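Search this site Search Go
Last updated April 2023
April 2023 - Course office, Jultinberg Textile Program

Unit 6 handout: Knit fabrics, shape retention, and storage

1. Scope

This handout covers the behavior of weft-knitted fabrics under small, long-lasting loads. It follows the unit on yarn structure and assumes that you can tell a single jersey from a rib and an interlock by eye and by hand. The lab sheet is separate. Bring a steel ruler, a fabric pen, and the swatch card from Unit 5.

Most complaints about knitwear concern shape. Hems rise, necklines open, shoulders develop points, and side seams travel toward the front. Some of these faults are built in at the knitting stage, some come from finishing, and some come from the way the garment is kept between wearings. The aim of the unit is to separate the three.

2. Loop geometry

A weft-knitted fabric is a set of loops, each drawn through the one below it. The yarn in a loop is bent, and the fabric extends mainly because the loops change shape. Very little of the early extension comes from stretching the fiber itself. A cotton jersey can therefore extend a long way across the width even though cotton fiber has low elongation.

The vertical columns of loops are the wales. The horizontal rows are the courses. In single jersey the fabric extends more in the course direction (across) than in the wale direction (down), and it curls at cut edges: toward the back at the sides, toward the face at the top and bottom. Rib fabrics lie flat and extend much more across the width. Interlock lies flat, is thicker, and extends less than rib.

Loop length is the controlling variable. A longer loop gives a slacker fabric that drapes well and recovers poorly. A shorter loop gives a firmer fabric with better recovery, at the cost of more yarn per unit area and a stiffer hand. Two fabrics of the same weight can have different loop lengths if the yarn counts differ, so weight alone is a poor guide to stability.

3. Relaxation

A fabric leaves the machine under tension. When the tension is removed it moves toward a lower-energy shape, and this movement is called relaxation. Three states are usually named.

Dry relaxed: the fabric has been laid flat without tension until no further change is measured.
Wet relaxed: the fabric has been soaked without agitation and dried flat.
Fully relaxed: the fabric has been washed and tumble dried through repeated cycles until it is stable.

Most length shrinkage in a new T-shirt is relaxation shrinkage. The fabric was stretched lengthwise in finishing, and the first washes release it. The width often changes less, and in some garments it grows. Compacting at the mill removes part of the lengthwise strain before cutting. A compacted fabric that is pulled hard on the cutting table will take back some of the strain, and the garment will shrink as if it had never been compacted.

4. Spirality

Single jersey made from unbalanced singles yarn tends to skew. The twist in the yarn tries to release, each loop leans, and the wales no longer stand at a right angle to the courses. In a tubular garment the effect is seen as a side seam that rotates toward the front after washing. The angle is measured between the wale line and a line drawn perpendicular to the courses.

Plied yarn, balanced yarn, and tighter knitting all reduce spirality. Finishing can hide it for a time. Resin or heat can set a skewed fabric straight, but a fabric straightened only by pulling will return to its skewed shape when it gets wet.

5. Creep under self-weight

A hanging garment carries its own weight. The load at any level is the weight of everything below it, so the load is highest at the shoulder and falls to zero at the hem. In a light jersey shirt this load is small and the extension it causes is mostly recovered. In a heavy knit, or in any knit hung wet, it is large enough to matter.

Creep is extension that increases with time under a constant load. In knits it has two sources: slow slippage of yarn through the loop crossings, and slow deformation of the fiber. Slippage is resisted by friction, and water and softener both reduce friction between yarns. Wet wool and wet viscose also lose fiber stiffness. A viscose jersey dried on a hanger is the worst common case.

The shoulder adds a second problem. The whole load is transferred to the hanger over a narrow contact area, and the fabric there is bent sharply as well as stretched. The end of the hanger arm makes a local bump if it lies inside the shoulder seam. If the arm is longer than the shoulder, it pushes into the sleeve head and stretches the fabric where there is no seam to support it.

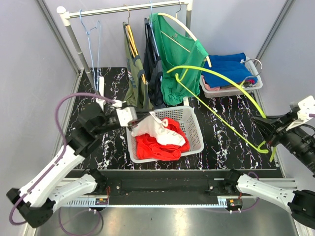 Fig. 6.1 Knit shirts on a rail, with wood, plastic, and wire hangers.

6. Hanger variables

Three dimensions should be recorded for any hanger used in the lab.

Span: the distance from tip to tip. It should be slightly less than the distance between the garment's shoulder points.
Slope: the angle of the arm below horizontal. If it is flatter than the garment's shoulder, the load moves to the tips. If it is steeper, the load moves to the neck.
Bearing width: the front-to-back thickness of the arm. Wire has the smallest bearing width and gives the highest local pressure.

Surface friction is recorded separately as low, medium, or high. Low friction lets a wide neckline slide, and the garment then hangs from one side. High friction prevents sliding but makes it more likely that the wearer will pull the hanger out through the neck, which stretches the neck rib. The correct method is to insert and remove the hanger from the hem.

7. Folding

A folded knit carries almost no tensile load. The faults of folding are creases and pressure marks, and both are usually recoverable with steam in cotton and wool. Acrylic is less forgiving. A stack should be low enough that the bottom garment can be removed without dragging those above it. Heavy sweaters go at the bottom.

As a working rule for this course, fold anything knitted from a yarn coarser than the swatch marked Indell on your card, and hang anything finer if the shoulder seam is taped. A taped seam has a narrow strip of woven or stable material sewn into it, and the strip takes the load that the knit would otherwise take.

8. Comparison fabrics for the lab

The lab uses two reference fabrics from the program store. Each is cut from a single roll so that results can be compared between groups.

Gekwood: cotton single jersey, singles yarn, compacted.
Onu: viscose and elastane single jersey, not compacted.

Mark a square on each specimen before hanging, with the sides parallel to the wales and courses. Keep the marks at least a hand's width from any cut edge - curl near the edge will spoil the reading. Condition the specimens in the standard atmosphere overnight. Hang one dry and one wet from the same type of clamp, and read the length at the intervals on the lab sheet.

The program store holds about 4,000 swatches from earlier years, of which 1,000 have complete relaxation records. These may be consulted at the desk but not taken to the wet lab.

9. Reporting

Report extension as a percentage of the original marked length, and state the direction. Report residual extension after the recovery period in the same way. A result given without the relaxation state of the specimen cannot be used.

Do not average wale and course readings. They describe different mechanisms, and the mean has no physical meaning. If a specimen has skewed during the test, measure along the wale line and record the skew angle in the notes column. Readings taken while a wet specimen is still dripping should be kept but marked, as the load is changing.

10. Reading questions

Work through these before the lab. Written answers are not collected.

Why does a compacted fabric sometimes shrink as much as an uncompacted one?
At what level in a hanging garment is the self-weight load greatest, and how would a heavy hem band change it?
A shirt has bumps inside the shoulder seam but no change in body length. Which hanger dimension is the likely cause?
Why would softener increase creep in a knit?

The July session of the lab uses the same sheet with wool specimens added. Students repeating the unit should keep their cotton readings, which will be accepted if the relaxation state was recorded.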